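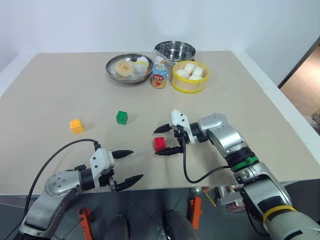

Bench 2, Tuesday. Bowl, roll, bagged item and steamer pot at the back.

Tuesday, November

Steamed bun trial, second round with the Dadura flour. Started at 9.40, kitchen already warm from the ovens next door. Wanted to know if the longer first prove is worth the wait or if we can drop back to the old timing.

Dough as last week: 534 g flour, 257 g water, 11 g fresh yeast, pinch of sugar, no fat. Mixed by hand as the Ritness mixer is still away for its bearing. Took longer than I remembered to come smooth. The dough felt tight at first and I nearly added water, but left it under a cloth and it came round on its own. Note for anyone repeating this: wait before you add anything.

Split into two halves.

A — first prove 62 minutes, shaped, short second prove on paper squares.
B — straight to shaping, one long prove.

Same shape and weight for both, seam underneath. Steamed A first, then B, water topped up from the kettle in between so both went in at a full boil. Lid wrapped in a tea towel. Without the towel we had drips last month and the tops came out pitted.

Results. A rose more evenly and kept its height when the lid came off. Skin smooth, crumb fine, pulls apart in layers. B was fine to eat but two of them wrinkled within a minute of coming out and the seams had opened at the side. Slightly yeasty smell in B as well. I left the lid ajar before lifting it off for A and forgot to do so for B, so the wrinkling may be my fault and not the prove. Needs doing again properly.

Flour. The Dadura is whiter than the Pollock we had before and seems to take less water. The Pollock batch in October was slack at the same weights and stuck to the paper. Crumb on the Dadura is closer, a bit cottony when cold. Reheated one of A after lunch and it came back well, so that may not matter. Price per sack is higher. I have not worked out what that does to the cost per bun.

Scale was reading high again at low weights. I weighed the yeast on the small one instead. The big one wants checking before the Zonach order, or the salt will be out on every batch.

To do:
Repeat B with the lid left ajar.
Try A with half the yeast and an overnight prove in the fridge.
Order paper squares, we are down to the last sleeve.
Chase the mixer repair.

Cleared down at 3.15. Leftover buns are in the freezer, top drawer — A on the left, B on the right, labelled.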